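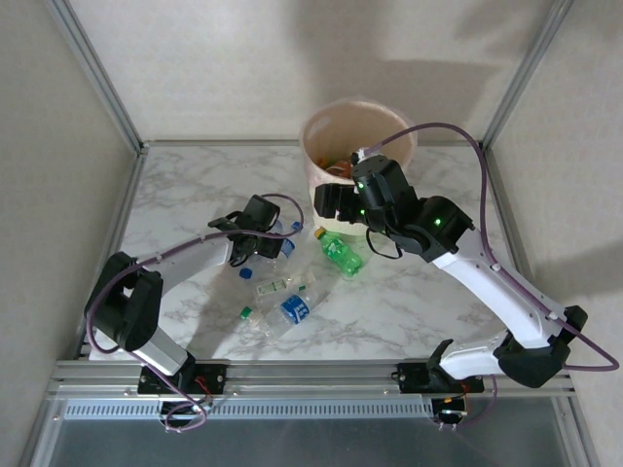 Stostville Tischordnung: Datenkarte

Wir verwenden Cookies, um die Nutzung dieser Seite auszuwerten. Auswahl speichern | Nur notwendige | Alle akzeptieren

Kurzbeschreibung

Stostville Tischordnung ist eine Sammlung von Aufräumvorgängen auf einer Tischplatte. Kleine Gegenstände liegen verstreut auf der Fläche und sollen in einen Behälter überführt werden. Die Sammlung umfasst 325 Durchgänge. Jeder Durchgang besteht aus einem Ausgangszustand, einer Folge einzelner Ablagen und einem Endzustand. Die Gegenstandsliste, das Legeschema und die Ablageregeln stammen aus dem Vorläufer Rernik und wurden für diese Fassung überarbeitet.

Inhalt des Verzeichnisses

durchgaenge/ enthält je Durchgang einen Unterordner mit fortlaufender Nummer.
gegenstaende.csv enthält die Gegenstandsliste mit Kurzname, Gruppe, Grundform und Bemerkung.
legeplaene/ enthält die Ausgangsanordnungen als Textdateien.
regeln.txt enthält die Ablageregeln in der jeweils gültigen Fassung.
aenderungen.txt enthält die Änderungen gegenüber Rernik.

Die Spaltentrennung in gegenstaende.csv erfolgt durch Semikolon, die Zeichenkodierung ist UTF-8. Kurznamen enthalten keine Umlaute.

Gegenstände

Die Liste führt 37 Gegenstände. Aufgenommen wurde, was auf einem Tisch im Haushalt oder im Büro üblicherweise liegen bleibt, einzeln gegriffen werden kann und durch die Öffnung des Behälters passt. Flüssigkeiten, Lebensmittel, Glas und Gegenstände mit offenen Klingen sind ausgeschlossen.

Die Gruppierung folgt der Form. Eine Zuordnung nach Verwendungszweck war in Rernik vorgesehen und führte zu Doppelnennungen, etwa bei Klammern, die sowohl unter Küche als auch unter Büro geführt wurden. Die Gruppen lauten jetzt: flach, länglich, rund, kantig, weich. Ein Gegenstand gehört immer genau einer Gruppe an. Maßgeblich ist die Form in Ruhelage auf der Platte.

Weiche Gegenstände haben keine feste Ruhelage. Für sie ist in der Spalte Bemerkung vermerkt, ob sie gefaltet, gerollt oder lose ausgelegt werden. Fehlt der Vermerk, gilt lose.

Unterlage

Die Tischplatte hat ein Marmormuster mit weißer und hellgrauer Äderung, die umgebenden Wände sind schlicht und hell grauweiß. Helle, flache Gegenstände heben sich von einer solchen Fläche schlechter ab als dunkle. In der Gegenstandsliste sind sie mit dem Kürzel KA (kontrastarm) gekennzeichnet. Auswertungen nach Gegenstandsgruppe sollten KA-Einträge getrennt ausweisen.

Auf die Wände können weiche Schatten fallen. Schattenkanten gelten in der Beschriftung nicht als Begrenzung eines Gegenstands.

Ausgangsanordnungen

Es liegen 40 Legepläne vor. Ein Legeplan gibt an, welche Gegenstände ausliegen, in welchem Feld der Platte sie liegen und ob sie einander berühren. Die Drehlage wird nicht vorgegeben. Derselbe Legeplan kann daher mehrfach vorkommen, ohne dass die Anordnungen deckungsgleich sind.

Unterschieden werden drei Dichten:

locker: kein Gegenstand berührt einen anderen.
gemischt: mindestens ein Paar berührt sich, keine Überdeckung.
dicht: mindestens ein Gegenstand liegt teilweise auf einem anderen.

205 Durchgänge gehören zur Dichte locker. Der Rest verteilt sich auf gemischt und dicht, wobei dicht am schwächsten besetzt ist. Die Ungleichverteilung ist bekannt und wurde nicht durch Gewichtung ausgeglichen.

Ablageregeln

Ein Gegenstand gilt als abgelegt, wenn er vollständig innerhalb der Behälterwände liegt und nicht mehr gehalten wird. Liegt er auf dem Rand, gilt er als nicht abgelegt, auch wenn er dort stabil bleibt. Ragt ein länglicher Gegenstand nach oben heraus, während sein unteres Ende am Boden oder auf anderem Inhalt aufliegt, gilt er als abgelegt und erhält den Zusatz "ragt".

Die Reihenfolge ist frei. Bei überdeckten Gegenständen wird der obere zuerst entnommen; Abweichungen werden mit "unten zuerst" vermerkt. Schieben über die Platte ist zulässig, Schieben über die Kante nicht. Ein heruntergefallener Gegenstand wird als verloren geführt und im laufenden Durchgang nicht wieder aufgelegt.

Der Behälter ist zu Beginn leer. Er wird während des Durchgangs nicht versetzt. Verrutscht er durch Berührung, bleibt er in der neuen Lage, und der Durchgang erhält den Zusatz "Behälter bewegt".

Beschriftung

Beschriftet werden Beginn und Ende jeder einzelnen Ablage, der Kurzname des Gegenstands und das Ergebnis. Zulässige Ergebnisse sind: abgelegt, ragt, Rand, verloren, liegen geblieben. Mehrfachangaben sind nicht zulässig. Bei zwei gleichzeitig angehobenen Gegenständen werden zwei Zeilen mit identischem Beginn angelegt.

Die Erstbeschriftung wurde mit dem Werkzeug Scanlon vorgenommen. Eine zweite Durchsicht erfolgte für die Dichten gemischt und dicht. Für locker liegt nur eine einfache Beschriftung vor.

Bekannte Mängel

In einigen Legeplänen wird die Feldbezeichnung von links nach rechts gezählt, in älteren von rechts nach links. Die Zählrichtung steht in der Kopfzeile der Datei. Skripte, die die Kopfzeile überspringen, liefern gespiegelte Anordnungen.

Die Unterscheidung zwischen "ragt" und "Rand" ist bei dünnen Gegenständen unsicher.

Ein Sortieren nach Gruppen kommt nicht vor. Für Aufgaben mit getrennten Fächern ist die Sammlung Norkberg besser geeignet, deren Kurznamen weitgehend übereinstimmen.

Fassung

Stand März. Die Gegenstandsliste ist eingefroren, Korrekturen an der Beschriftung werden in aenderungen.txt nachgetragen.

Kommentare (3)

Gast: In gegenstaende.csv fehlt bei zwei weichen Einträgen der Vermerk zur Faltung. Gilt dort wirklich lose? Im Legeplan steht gefaltet.

Redaktion: Der Legeplan hat Vorrang. Die Tabelle wird am Freitag angepasst.

Gast: Danke für den Hinweis mit der Zählrichtung, hatte mich schon über die gespiegelten Felder gewundert. Wäre es möglich, das in allen Dateien zu vereinheitlichen?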